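Subject: Re: [havley-users] Open day in August: what was shown on the sim station?

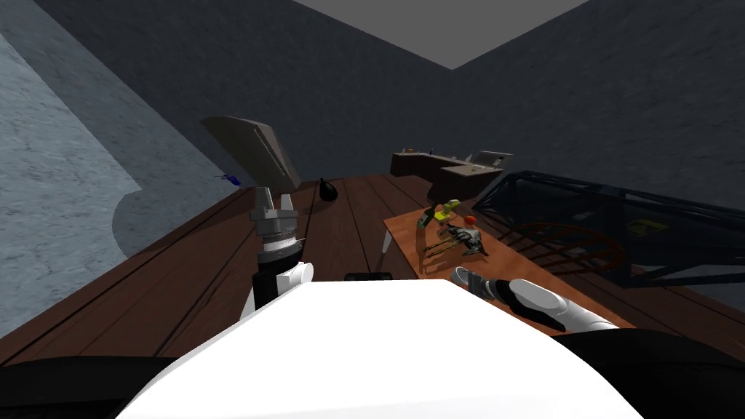
Head camera view in the simulator, left arm up, right arm reaching forward, board with the three small items to the right of center.

On the sim station question, I took notes through most of the afternoon session at Rantala and can fill in part of it. Quoting the original for those who joined the list later:

> I could only stay for the morning talks and missed the simulator
> demonstration. Could someone who was there say
> (a) whether Casska was driving the arms or only logging,
> (b) how the scenes are generated, and
> (c) whether the numbers on the handout are per arm or per episode?
> We are deciding whether to move our own two-arm setup to Havley
> before the fall and I would like to know what I am getting into.

(a) Casska was driving. The operator station sent wrist targets at 40 Hz and Casska did the inverse kinematics and the joint limits for both arms. Logging ran as a separate process on the same machine. They killed the logger once on purpose and the arms kept tracking, so the two are decoupled in the build they showed. I did not see the reverse case.

(b) Scenes come out of Havley from a room template plus an object list. The template sets walls, floor, and the large furniture. Small objects are then dropped onto whatever surfaces are tagged as usable, with random yaw, and the physics is stepped until they settle. The still I attached is one of the cluttered rooms: plank floor, a desk at the far end, a blue wire-frame structure on the right with a wooden chair back among its bars. The low board is set at an angle to the planks, and the drill-shaped object sits toward its upper left with a small orange-red round one next to it. I can't tell you what the grey and black thing with the thin rods is supposed to be. It looks like a model aircraft to me, but the object list was not on screen.

Textures are swapped independently of geometry. The same layout came up later with a light floor and the success rate for the reach task was said to be unchanged. No figures were given for that, so treat it as a remark.

(c) Per episode. The handout lists 2,519 episodes recorded, of which 2,029 passed the automatic check. An episode counts once even if both arms are used. The check is purely geometric — object pose within tolerance at the last step — and it does not look at contact forces. Someone asked about grasps that pass the check while the object is jammed between finger and board. The answer was that these are in the data and are not labeled.

Other points from the session, in no special order:

Ander is only the arm description and the controller gains. It has no dependency on Havley. If you already have your own simulator you can take Ander alone, but the gripper mimic joint has to be redone by hand.

Reset between episodes took roughly 14 seconds on the demo machine, most of it settling. They turn settling off for rooms with nothing on the raised surfaces.

Self-collision between the forearms and the torso was off during the demo. It is a flag in the robot file and it is off by default — check this before you compare workspace limits with hardware.

Camera placement is fixed to the head link. With the default tilt the top of the torso takes up the lower center of the picture, and objects right in front of the robot end up mostly hidden behind it. I asked if the tilt could be changed per episode. It can be changed per template only.

On moving before the fall: the importer for older two-arm logs was on a slide but was not run. I would wait for that.

I have the handout as a scan and can send it off-list.

--
havley-users mailing list
To unsubscribe, send an empty message with the subject "unsubscribe"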